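4. Evaluation of the Brovonura Pick-and-Sort Kit

4.1 Kit and task

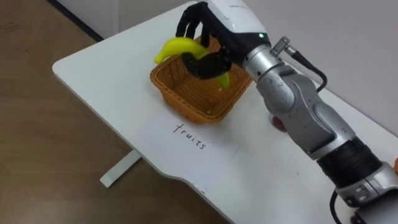
Brelisby, which had the same kit on trial before us, reported that the hand was the easy part and that most of their time went into the software license and the calibration routine. They advised us to budget for calibration before anything else and to repeat it after every move of the table. We followed the second piece of advice from the start and the first only after losing several sessions.

Figure 3. Sorting task with the Brovonura kit. The hand holds a banana over the wicker basket; the handwritten label reads "fruits".

The Brovonura kit is sold as a package for small laboratories and training centers that want to run manipulation tasks without building their own control software. It covers the hand controller, a teaching program, a set of prepared tasks, and one year of remote support. The arm and hand are bought separately or supplied by the customer. Our unit was bought through Grirkiteck, which also handled delivery to our laboratory in Bragança and the first day of setup. The authors paid the normal price and received no support beyond what the contract gives to any customer.

We chose a fruit sorting task from the prepared set because it uses common objects and is easy to repeat elsewhere. The arm takes one item at a time from the table, carries it to the basket, lowers it, and releases it. A trial counted as a success if the item ended up inside the basket and stayed there after the hand moved away. An item resting on the rim counted as a failure, and so did any item that was dropped on the way and rolled into the basket.

The label on the paper was part of the task. The teaching program can be set to read a written word near a container and use it to decide what belongs there. Brovonura's manual recommends printed labels. We wrote ours by hand, as a new user would probably do, and placed the paper at an angle in some of the trials.

4.2 Procedure

Each session began with the calibration routine. The operator then set out the items by following a placement sheet prepared in advance, started the program, and stepped back. No help was given to the arm during a trial. If the controller stopped with an error, the trial was recorded as a failure and the error code was written down.

We ran 235 trials over the course of April. Of these, 112 were run with the settings as delivered. The rest were run after we changed the grip settings as described in Section 4.4. The same two operators carried out all of the sessions, and neither had used the kit before the setup day. Fruit was replaced when the skin became soft, as soft fruit changed the readings that the controller uses to decide when a grip is firm enough.

The basket stayed the same throughout. Its position was changed between sessions but never during one. Lighting was from the ceiling fixtures only.

4.3 Results with delivered settings

The delivered settings worked well for round items. The controller closes the hand in one motion and stops when the finger readings level off, and this suits an apple or an orange. Bananas were harder. The program plans its grip from the center of the object's outline, and on a curved object that point may lie close to the inner edge of the curve. In those cases the fingers closed on less of the fruit than intended, and the banana turned in the hand while the arm was moving.

A banana that had turned was not always lost. In many trials the hand kept its hold and the item was still placed in the basket, but one end arrived lower than the program expected. The controller does not check the pose of the item after the grip. It lowers the hand to a fixed height above the rim, and a hanging end can then touch the side of the basket and push it along the table.

Label reading gave little trouble. The program read our handwriting correctly whenever the whole word was in view, including when the paper was set at an angle. Failures came when the arm itself covered part of the word at the moment of reading. The manual does not mention this. Moving the reading step to the start of the trial, before the arm leaves its rest position, removed the problem.

4.4 Changes to the settings

We made two changes, both available from the normal menu. The first was to use the two-stage grip, in which the hand closes lightly, pauses, and then closes to the final force. The second was to raise the release height for long items. Neither change requires programming, but the two-stage grip is listed under service functions and we found it only after writing to the support desk. The reply came the next morning and was clear.

With both changes in place, bananas turned less often in the hand and contact with the rim became rare. Each cycle took longer because of the pause. For teaching and small studies we consider this acceptable. A user who needs speed may prefer to keep the delivered grip for round items and switch only for long ones, which the program allows for each object type.

4.5 Limits of the evaluation

We tested one kit with one hand, on one task, and with hard-skinned fruit. We did not test grapes or berries, and the results should not be extended to them. Wear was not studied. Finally, the kit was on software version 4, and Brovonura has told its customers that the next version will change how grip points are chosen. The findings in Section 4.3 may not apply after that update.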